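Borar save-file archive: read me first

Borar was a toys-to-life game with a shelf of plastic figures, a plug-in base that blinked at you, and a story about a lighthouse that ate sheep. Brutard made it, and then stopped. This archive holds 81 save files, the scripts that read them, and notes from people who should probably have been outside.

What you get

The saves folder has one file per player profile. The figures folder has a text dump for each character, with its level, its hat, and whatever insulting nickname its owner gave it. The tools folder has the reader, borar_read, which runs from the command line and has no window, no icon and no manners.

Getting started

Unpack everything into one folder. Run borar_read with the name of a save and it will print the profile as plain text. Add the word "hats" to the end of the line and it will print only the hats. Thodoris Kokkinos insisted on that feature and, so far as I can tell, remains its entire user base.

The reader never writes to a save. An early version did, and Eirlys Dafis lost a goat farmer she had been leveling since middle school. She has been gracious about it in public.

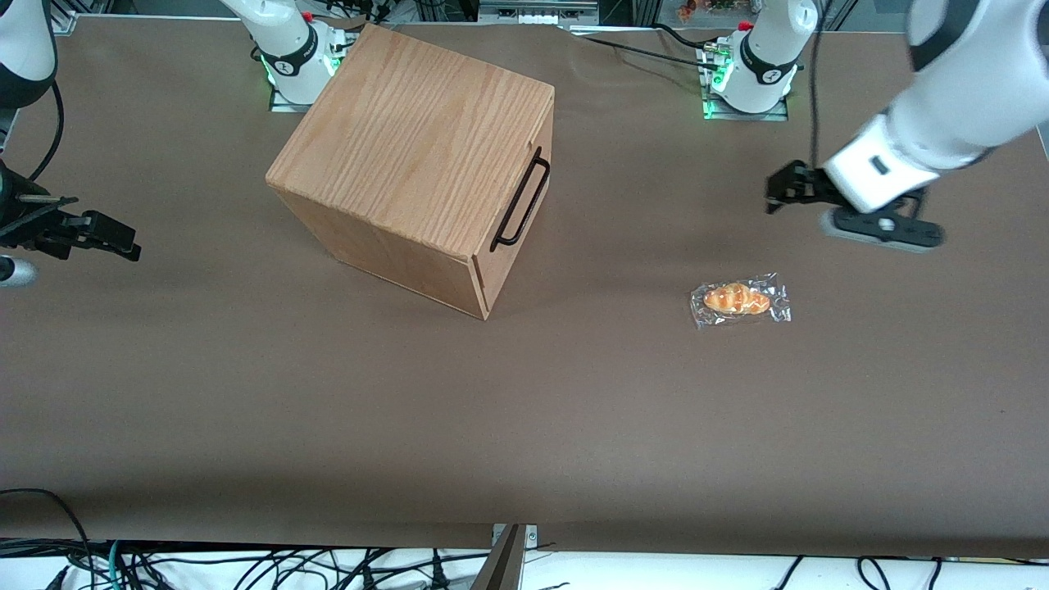
Saves come in two layouts. The older one keeps the coin total at the front, and the newer one tucks it in after the quest log, presumably to annoy us. The reader checks the version byte and picks the right layout on its own. If your coin total comes back as 1,000 on the nose, you have a fresh profile: that's the starting purse, and the game never lets you forget how generous it was.

Known problems

Co-op profiles show the second player's name as blank. The name is in there somewhere. Fanni Fekete has been looking for it since September and would like to be left alone.

Six of the saves come from the Lumbao expansion, which added boats. The reader handles the boats fine but lists every one of them as a hat. See above regarding Thodoris — he considers this settled.

Chapter 11 progress is always reported as unfinished, even for players who finished it. Given how that chapter ends, I've left it alone.

Using the files

Do what you like with the scripts. The saves were sent in by their owners for sharing, so please leave the profile names as they are, including the rude ones. Game art and music belong to Brutard and aren't included.

Credits

Noreen Virk worked out the checksum. Genalyn Evangelista hosts the mirror on Zenudo and renames my files when I've spelled them wrong. New saves are welcome, zipped, one profile to a zip, with the game version in the file name.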